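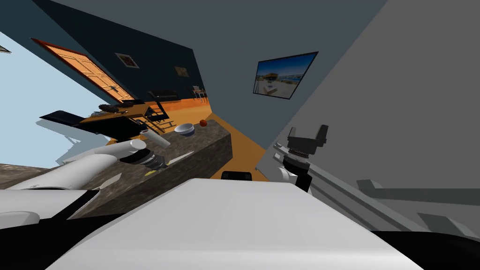 A room with a stone countertop.

How Stone Gets From the Ground to the Kitchen

Stone used in kitchens begins as part of a large mass of rock. A place where people cut rock out of the ground is called a quarry. The quarry at Flernulville opened in 1737 and still produces granite.

Granite forms when melted rock cools slowly, deep underground. Slow cooling gives crystals time to grow, so you can see separate grains in a piece of granite. The gray or clear grains are quartz. The pink or white ones are usually feldspar. The small dark flakes are mica.

Cutting the block

Workers drill a row of holes in the rock and run a steel wire through them. The wire carries small beads coated with diamond grit. A motor pulls the wire in a loop, and the beads grind a thin slot through the stone. Water is poured on the wire to cool it and to keep dust down.

At Flernulville each block is given a number. Block 127, cut in September, went by truck to the Garnari sawmill, where it was sliced into slabs.

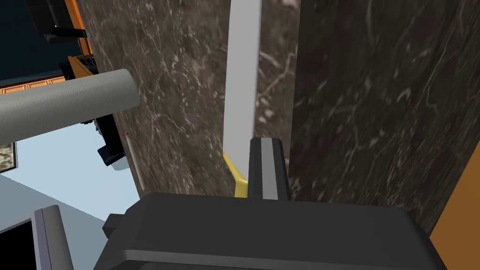 A fresh slab is rough. To make it smooth, the mill uses polishing pads in order, from coarse to fine. Each pad has a grit number. A higher number means smaller grains and finer scratches. Garnari uses 9 pads, and the last one is 3000 grit.

Sealing

Granite has tiny spaces between its crystals. Oil can soak into them and leave a stain. A liquid called a sealer fills many of these spaces. It wears away over time and must be put on again.

Words to know

Grit: small, hard grains used for grinding.
Quarry: a place where rock is cut from the ground.
Slab: a wide, flat piece of stone.

Text by Philomena Quartey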